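项目名称:Plukholm 零食礼盒装盒与室内陈设规范(二期)
报送对象:Letbridge 资助管理处
报告期:截至二月
编写:Sointu Manninen
复核:Dardo Acuña

## 1. 本期工作范围

本期按资助协议附件所列内容执行,涉及三项:礼盒装盒顺序的修订、装盒台面的物品管理、独立小包装零食的分类口径。外包装印刷与配送不在本期范围内,相关费用未列支。

一期遗留的“混装盒难以复核”问题转入本期处理。混装盒指同一盒内放入不同形态的独立小包装,包括透明袋、印刷袋、铝箔类包装等。此类盒子装满后,下层包装被上层遮挡,复核人员须翻动才能确认内容,翻动后又破坏原有排布。一期曾尝试以盒内隔板解决,因隔板占用容积且不适应高袋,已停用。

## 2. 装盒规范修订情况

修订稿已由 Borura 工作组试读,主要改动如下:

- 高袋、长袋先入盒,沿盒壁竖放,不得横压在小包之上。
- 印有大字的包装正面朝上或朝向盒口,便于直接辨认。
- 透明袋与印刷袋交错放置,避免同类透明袋叠成一层。
- 肉条类、颗粒类食品以包装标签为准登记,不以袋内食品颜色判断。
- 锯齿封口袋的封口朝上或朝侧面,不与铝箔包装的折边相互钩挂。
- 盒盖合上之前进行一次目视复核,复核人与装盒人不得为同一人。

试读意见共收到 19 条,其中 6 条涉及标签登记,已全部采纳;3 条要求恢复隔板,未采纳,理由见第 1 节。其余为措辞和编号问题,随修订稿一并处理。

关于标签登记,原稿要求逐包抄录品名。工作组反映小包装字号过小,抄录耗时且易错。修订后改为登记包装类型与标签主色,品名仅在包装正面有清晰大字时填写。该口径与 Wei 库存表的字段一致,不需要另行转换。

## 3. 台面与房间

装盒台沿用原房间的桌子,铺黄橄榄色桌布,背后为白色砖纹墙面。桌上日常用品(保温瓶、保温壶、花瓶等)目前与礼盒共用台面。绿色外沿、白色内壁的礼盒放在桌前,盒内零食尚属散放排布,可作为规范执行前的对照状态。

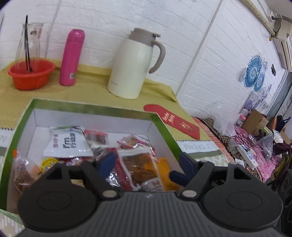 第 3 期 · 第 6 页

图中盒内左侧靠边为一只较高的透明袋,贴橙白色标签,位置基本符合“高袋沿壁”的要求。后部偏左的白色包装印有黑色大字“I'm”及汉字,辨认无困难。中部前方的棕色肉条透明袋、红白相间的小包和旁边的橙色小包挤在一起,复核时较难逐一分开。白色包装前方另有一只黄色小圆盖,登记表原无对应类别,修订稿拟增设“盖类及附件”一栏。

桌布上礼盒右侧有一只印金色汉字的红色信封,礼盒下方还部分压着印有“DREAM”字样的卡片和一件白色纸品。纸品与礼盒同台放置时,归属不易判断。规范中增加以下要求:

1. 信封、卡片等纸品单独放入文件托盘,装盒结束前不得置于礼盒下方或贴靠盒壁。
2. 需随盒放入的卡片,由复核人在合盖前最后放入,并在登记表备注栏写明。
3. 保温瓶、保温壶、花瓶移至台面后侧,与礼盒之间留出可放一只盒盖的空位。

墙面的蓝白纸扇装饰予以保留,不影响操作。空调位于房间右侧高处,未列入改造内容。纸扇的固定方式在下期巡查时一并检查,如有松脱,由房间使用方处理,不占用本项目经费。

## 4. 进度与偏差

装盒规范修订稿已完成,进入定稿前的格式统一。台面管理要求已写入操作单,尚未张贴。分类口径已与 Wei 库存表核对,“盖类及附件”一栏待库存表管理人员确认后生效。

偏差一项:文件托盘尚未到位,纸品分放要求暂以空盒盖代替。该做法仅限本期,定稿中不作为正式方法列入。托盘采购归入办公耗材科目,不申请追加预算。

另有一处需说明的文字调整。一期报告中“散装零食”一词用于指代盒内未排布的独立小包装,容易与无独立包装的称重食品混淆。本期起统一改称“散放小包装”,一期报告正文不作回改,仅在附录术语表中加注。

## 5. 风险

复核与装盒分人执行后,单盒用时有所增加。Dardo Acuña 建议将复核集中安排在每批装盒结束之后,但这样需要额外台面存放未合盖的盒子。现有房间台面不足,该建议暂缓,待日常用品移位后再行评估。

高袋沿壁竖放在合盖时可能顶住盒盖。操作单目前写为“高袋顶端不得超出盒沿”,对超高包装未给出处理办法。拟补充两种做法:袋口在不损伤封口的前提下向盒内折倒;无法折倒的,改入其他规格礼盒并单独登记。后一种做法会增加礼盒规格的种类,须先征得 Borura 工作组同意。

## 6. 下期安排

- 规范定稿并报 Letbridge 备案。
- 张贴操作单,纸品托盘到位后取消临时做法。
- 按新口径重新登记现有混装盒,登记表由 Sointu Manninen 汇总。
- 在同一台面以同一规格礼盒完成一次装盒对照,留存装盒后的俯视照片。
- 就超高包装的处理办法取得书面意见。

本期经费支出明细见附表一,术语表见附表二。附表一中耗材科目的合并列示方式已按上次审阅意见修改,原始单据由 Plukholm 项目组保管,可随时调阅。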